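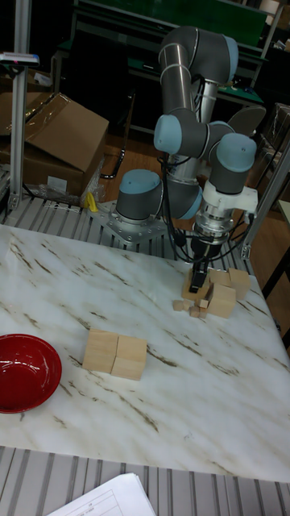
4.2 Start-line position and first-beat outcome

The second part of the study looked at where each boat crossed the start line and how it was placed at the first windward mark. We used tracker records from two seasons of single-handed dinghy racing at Brindari, a coastal venue with a steady sea breeze in the afternoon and a weak tide. After general recalls and abandoned races had been removed, 725 individual starts were left for analysis.

The line was divided into three equal parts: the pin end, the middle and the committee boat end. Each start was given to one part according to the position of the bow at the gun. Line bias was worked out from the mean wind direction over the last two minutes before the start, as logged by the anchored buoy. Races in which the buoy record had gaps were kept in the general results but left out of the bias figures.

Boats that started at the favoured end gained on average over the fleet when the bias was large. When the bias was small the gain disappeared, and boats from the middle of the line did as well as any others. A likely reason is crowding. Sailors starting near either end were more often forced to tack within the first 500 metres, and each early tack cost them ground they did not recover before the mark.

Figure 4 sets out the split between early and late tackers for the Brindari fleet. The same pattern was found in the smaller set from Fagerlund, though the lake there is shifty and the spread of results was much wider. Eleven races were sailed at Fagerlund in March, too few for the two venues to be compared with any confidence. Sumampouw's earlier work on lake fleets reported a stronger effect of the first shift, and our Fagerlund results do not contradict this.

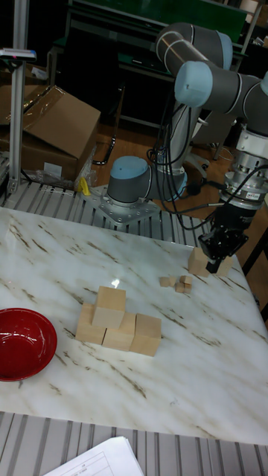

Does a start at the favoured end lead to a better place at the first mark?

Only when the line is clearly biased. On a line that is close to square, a start from the middle with room to hold the first tack gave results just as good in this fleet.

Two limits should be noted. The trackers record position but not sail trim or body movement, so a slow boat with a good start cannot be told apart from a boat slowed by dirty air. The skill of the sailor is also mixed up with the choice of start. Experienced sailors were more likely to try for the favoured end, and they would probably have done well from elsewhere on the line. We adjusted for this by using each sailor's mean finishing place over the season, which reduced the gain at the favoured end but did not remove it.

The next section deals with the downwind legs, where the order changed less often.

Figure 4. Place at the first windward mark for early and late tackers, Brindari fleet, both seasons.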